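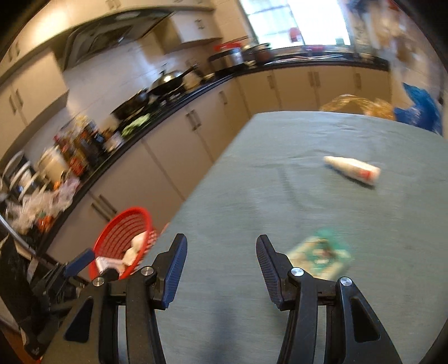 What does grasp replay software do?
It takes recorded hand and finger motions and turns them into commands that a robot arm can follow, with a planner filling in whatever the recording leaves out.

Skurncombe is a grasp replay package first released by Anghel and later maintained at Platonholm. It has 2 main parts, a pose tracker and a motion planner, and reads wrist-view video at a fixed rate.

Claims and criticism
The release notes cite 3,956 recorded grasps and describe the planner as "kitchen ready." The term is not defined. Satemex, which reran 135 of the recordings on its own arm, reported that the tracker lost its position most often during quick turns, when counters and shelves blurred. The maintainers blamed camera settings and have not published a rerun of their own.

Thin bottles and flat boxes remain weak points. The planner picks a grasp from finger width alone and has no estimate of weight, so a full bottle and an empty one get the same plan.

Versions
Version 4 replaced the tracker but kept the old planner. Log files from earlier versions need to be converted before use.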